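Petanque finds a home beside the Bralladska oval

A petanque club that started with two sets of borrowed boules now has 146 members and a permanent place to play.

The Bralladska Petanque Club moved onto its new gravel courts beside the oval in March, after several years of sharing a car park with the Saturday netball crowd. Games begin at 9.30am and a second session runs after lunch.

Club president Ankica Petkov said most newcomers were retirees when the group formed, but that had changed.

"We get shift workers, uni students and mums with prams," she said. "You can learn the rules over a cup of tea. Getting the boule to stop where you want it takes a fair bit longer."

The courts can take up to 20 teams at once. Lighting is still to come, and the council is expected to look at the club's application before winter.

Edin Georgiev and Beatriz Azevedo won the opening doubles, beating Mirjana Petek and Kanchan Dwivedi 13-11 in a final that went to the last end. Petek had levelled the score with a long shot that knocked the jack to the back of the court.

The pairs will meet again at the Dimitrov Shield, where the club hopes to enter a junior side for the first time.

Beginners are welcome at either session and boules can be borrowed at the clubhouse. Closed shoes are required. The first two visits are free, and after that players pay a small court fee or take out a yearly membership. 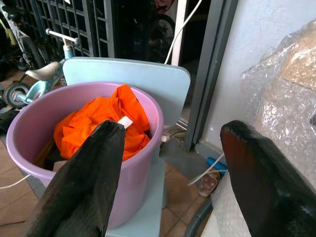 Orange cloth in a round plastic bucket.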